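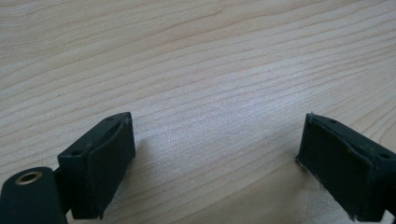 The table, at last

January, getting on for teatime

Well, we have a table! A proper one, pale and creamy with the grain wandering off in long wavy lines, and I have spent far too much of today just looking at it. There are tiny dark specks along the grain if you get your nose down close, and I keep finding new ones and pointing them out to Zhuoran, who has been very patient with me.

It came from the Hindorano sale up at Clostside, the big one they do after Christmas, and Zhuoran had spotted it online before I'd even finished my toast. I wanted the darker one, if I'm truthful, the one that wouldn't show the crumbs, but Zhuoran said the kitchen gets little enough light as it is without us putting a great brown slab in the middle of it. I sulked for a bit. Then we went and stood in front of the two of them and I changed my mind in the time it takes to unbutton a coat.

Getting it home was a whole performance. Emiliano Gallardo from number 16 lent us his van and then his arms as well, bless him, and we had the legs off on the pavement and on again in the kitchen, and one of the bolts rolled under the cooker and had to be fished out with a coat hanger (along with a pen lid, a dried pea and a fridge magnet I'd been blaming my sister for losing). Two mugs of tea each and half a packet of ginger nuts and we were done. He wouldn't take any money for the diesel so I've promised him a lasagne.

The old one has gone to Cho's for their back room. I thought I'd be glad to see it go, what with the wobble, and the burn mark, and the drawer that only opened if you lifted it and swore. But I did feel a pang. I learnt to make pastry on that table, and I did all my tax forms on it, and the cat had her bowl underneath it for years. I took the folded beer mat out from under the short leg and put it in my pocket, I don't know why. It's in my coat now.

So far the rules are as follows. Nothing hot straight on the wood. No post! Post is to go on the hook by the door, opened or not. And no "just putting this down for a minute", which is how the last one ended up with a sewing machine on it from Easter until the clocks went back. Zhuoran gives me a week.

I've read the care leaflet twice and it says to oil it, but not with what, so I rang Hukia, the little hardware place, and the lady there said to leave it alone until spring and wipe it with a damp cloth, wrung right out. I liked her. She also said not to stand it near the radiator, so we've shuffled it along towards the window, and now you can't quite open the bottom cupboard all the way. The big pans live in there. We'll see how long I put up with that.

When the light's on it goes nearly silver in patches, and in the plainer bits it's more like honey. I keep running my hand along it on my way past to the kettle.

Still to do: felt pads for the feet, ring Mum back, buy mince for Emiliano's lasagne and see if those two spare chairs in the loft have still got all their legs.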